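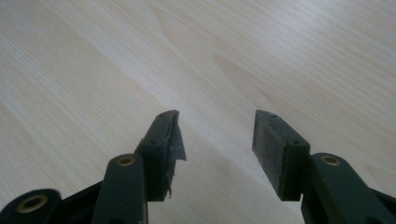
Leave the table bare

I have come to think that a table should have nothing on it when it isn't being used. No bowl, no runner, no candle, no pile of post waiting for somebody to deal with it. I held the opposite view for most of my life and I kept house accordingly, so I know the arguments on the other side fairly well.

The main one is that a bare table looks unfriendly. My sister says it looks like a show flat. People who sell houses seem to agree with her, as there is always a bowl of lemons in their photographs. I can only say that pale wood with a long grain has plenty going on in it already. There are honey-coloured bands and darker streaks, and one end goes nearly white where the light gets at it. I don't see what a bowl of lemons adds, and you can't eat twenty lemons.

The second argument is that the table is the natural place to put things down. This one is harder to answer. You come in with keys, a bag and a parcel, and the table is the right height. In our old flat in Rendville we had one table for everything, and it was in the narrow room between the front door and the cooker. By May of our first year we were eating with our plates on our knees. The table held a sewing machine, two lamps without bulbs, a box of tiles and a great many envelopes. We owned a table and had no use of it.

What changed my mind was renting a room for a winter from Valentin Baudry, a retired joiner. His kitchen table was cleared after every meal, including the salt. He wiped it, dried it with a second cloth and pushed the chairs in. I thought this was fussy until I noticed how often the table got used. He mended a radio on it, rolled out pastry on it, and laid out his maps on it before a walk. He could begin any of these in the time it took to sit down. At home I would have had to spend a quarter of an hour moving things first, and mostly I wouldn't have bothered.

That is my case, more or less. Each thing left on a table makes the next job slightly more trouble to start. One vase is no great burden, but a vase gives permission. A newspaper goes beside it, then the glasses case, and by evening the far end has gone.

I would also say something against table coverings. We had a thick padded cloth to protect the surface, and a second cloth to protect the first. I don't think I saw the wood more than 3 times in ten years. Wood can be wiped and, if it comes to it, sanded. I would sooner have a few rings on a table I can see than a perfect one I can't.

Shops are no help. When we moved to Motlow I went to buy a plain table and was shown a model called the Nygård, which cost 500 pounds and came with a matching tray, a set of mats and a wooden thing for holding napkins. The same table without them was 400. I bought it without them, and the assistant asked me twice if I was sure.

There are exceptions. A jigsaw may stay out until it is finished. Homework may stay through supper if the child is in the middle of a long sum. If somebody brings flowers, they go on the table while that person is in the house and on the windowsill afterwards.

The things have to go somewhere, of course. We put up a shelf by the door for the keys and the post. It is a mess, and I have no plans to do anything about it.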